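Workshop notebook, Vurthorpe site, Room 5
August, entry opened 9:40 a.m.

Subject: marking supplies, writing surface and the question of cups

The purpose of this entry is to record the present arrangement for marking pens at the white table and to set out what was decided regarding containers. Colleagues using the room are asked to read it before ordering further supplies. The previous entry on this subject dealt only with label stock and is superseded where the two disagree.

Background. Until the end of last term, pens for the room were kept in a drawer under the window bench. The drawer is shared with the Wutavthorpe group and holds tape, blades, spare fuses and a considerable quantity of cable ties. Pens placed there were difficult to find and were frequently returned without caps. A check of the drawer in the spring produced 49 pens, of which a good many left no usable line on card. Those were discarded. The remainder were sorted by color and placed in a box on the supply shelf, with the color written on the lid.

Containers considered. The Qaisi desk organizer was tried first. It has deep square compartments and holds pens securely, but a short marker drops below the edge and has to be tipped out. It also occupies more of the table than can be spared when sheets are being laid out. A glass jar was tried next and withdrawn on account of its weight and the risk of breakage near the edge. A plain paper cup was then put forward as an interim measure. The cup is light, costs very little and can be replaced without a purchase request. Its weakness is stability. A tall cup holding one marker is easily knocked over, and with the marker leaning to one side the balance is not improved.

It was agreed that the cup should stand well in from the front of the table and away from the corners. One marker per cup is the rule for the present. Red is reserved for corrections and for rejected parts, black for ordinary labels, and the two are not to share a container. 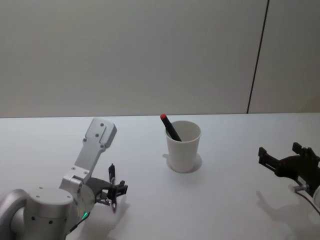
Red-capped marker in the paper-style cup, white table, wall side to the rear.

Cap orientation. There has been some difference of opinion on whether markers should be stored cap up or cap down. The instruction sheet for the Clultex range recommends horizontal storage, which is not practical at the table. Cap up is adopted for daytime use, so that the color can be read without lifting the marker. Overnight, markers go back to the box on the shelf and are laid flat. The last person to leave the room is responsible for this.

Table surface. The matte top continues to give good service. Stray marks come off with a damp cloth if treated promptly. Marks left overnight require the cleaning fluid, stock number 545, which is kept in the cabinet and must be signed for. Abrasive pads are not to be used. The shine left by a pad on the old table never came out, and glare from that patch was a constant inconvenience when reading pencil lines.

Cups are not to be used for drinks once they have held pens, and drinks are not to be brought to this table in any case. A plain cup gives no indication of what it has been used for. It is proposed that pen cups be marked with a ring around the base, in black. This has not yet been carried out.

Stock position. The supply shelf holds 84 paper cups in sleeves, far more than the room will need for this purpose, and the surplus may be drawn on for sorting small hardware. Screws and washers should go into the shallow trays where these are free, as the cups are too tall to reach into comfortably. Red markers are adequate. Black markers with the broad tip are low and should be added to the next order.

1:15 p.m. Addition. The Wutavthorpe group has asked whether the same arrangement could be used on their side of the room. There is no objection, provided their cups are kept separate and their own color scheme is posted. Their present scheme uses red for finished work, the opposite of ours, and an unlabeled red mark on a shared part would therefore be ambiguous. Until this is settled, any red mark made in this room should be accompanied by a written word or initials.

4:30 p.m. Addition. A weighted base for the cup was discussed. A few large washers under a disk of card would probably be sufficient. To be tried with a spare cup from the open sleeve before any change is made to the one in use. The result is to be entered on the facing page, together with the number of washers used and whether the marker still stands clear of the rim.

Outstanding: base rings on pen cups; broad-tip black markers to order; color scheme to be agreed with Wutavthorpe.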